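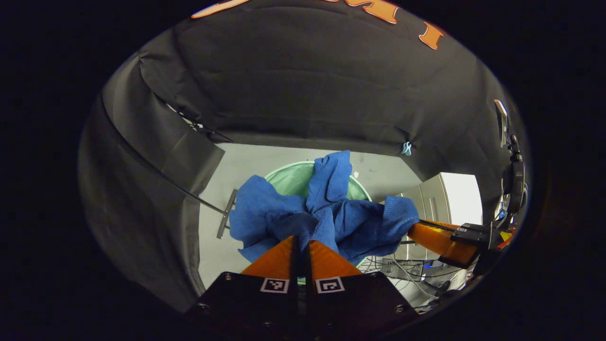 Seite 31

Kapitel 4: Den Gacha-Automaten »Nokus« aufstellen und befüllen

Schön, dass ihr beim Drellthorpe-Event mitmacht! Der Nokus ist schnell eingerichtet, und wenn die ersten Kugeln rollen, macht das Zuschauen fast so viel Spaß wie das Ziehen. Ihr braucht ein eigenes Grundstück oder Baurechte auf dem Standplatz.

1. Zieht den Automaten aus dem Inventar auf den Boden. Er belegt 2 Prims, dazu kommt die Infotafel.

2. Klickt ihn an und bestätigt die Abbuchungserlaubnis. Ohne sie bleibt der Hebel grau.

3. Öffnet per Rechtsklick den Reiter »Inhalt« und legt die Preise hinein, immer einen Ordner pro Farbe. Bitte wartet, bis die Lampe grün blinkt — bei großen Sets dauert das ein Weilchen.

Achtung: Alle Teile müssen auf »kopieren: nein, weitergeben: ja« stehen. Kopierbare Teile weist der Automat zurück und schreibt euch den Namen des Übeltäters in den lokalen Chat.

4. Öffnet die Notizkarte »Ziehung« und tragt hinter jedem Ordner die Stufe ein, also »normal« oder »selten«. Speichern, schließen, fertig!

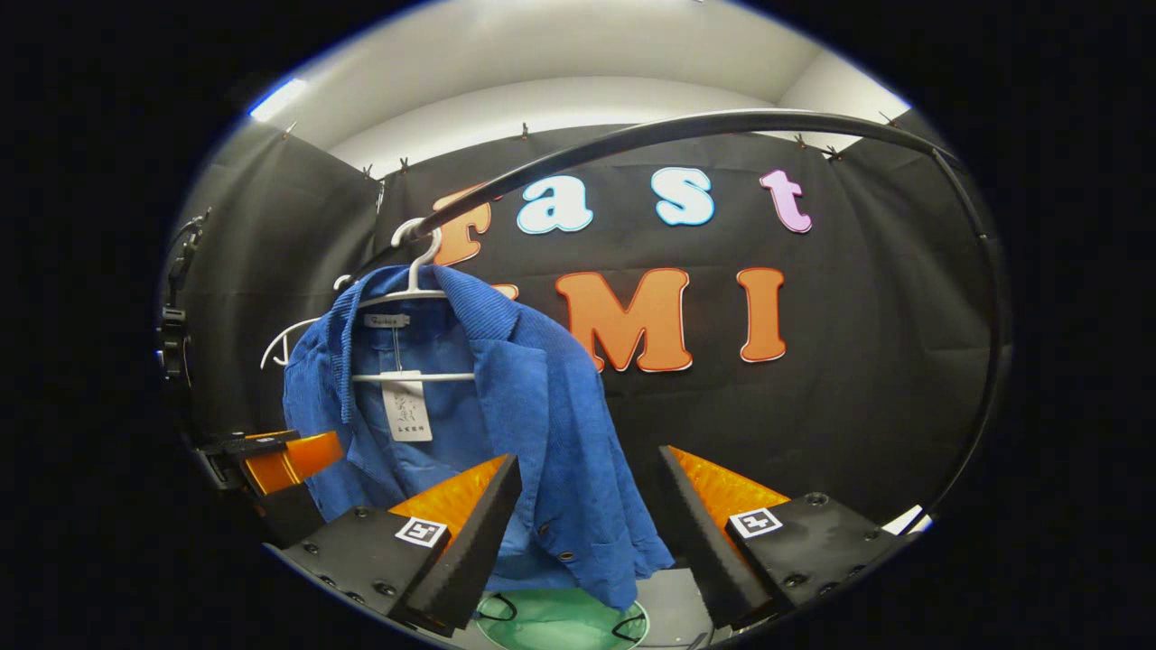
5. Stellt den Preis pro Zug ein. Voreingestellt sind 90, erlaubt ist jeder Betrag bis 700. Wer mag, aktiviert gleich noch den Treuebonus, den Lempi Peltonen für diese Version ganz neu geschrieben hat. Der ist richtig toll geworden!

6. Macht einen Probezug mit einem Zweitkonto. Landet der Ordner im Inventar und die Zahlung bei euch, kann der Automat auf »offen« gehen.

Hinweis: Bei Ladenpartnern tragt ihr unter »Anteil« den vollständigen Avatarnamen ein, keinen Anzeigenamen. Ein Tippfehler genügt, und das Geld bleibt beim Besitzer.

Hinweis: Nach einem Neustart der Region prüft der Nokus seinen Bestand selbst. In dieser Zeit leuchtet die Lampe gelb, Züge sind gesperrt.

Eigene Texturen für Gehäuse und Kugeln sind ausdrücklich erwünscht! Die Vorlagen von Maëlys Jacquet liegen im Ordner »Flustex« und lassen sich in jedem Bildprogramm öffnen. Weiter geht es in Kapitel 5 mit der Infotafel.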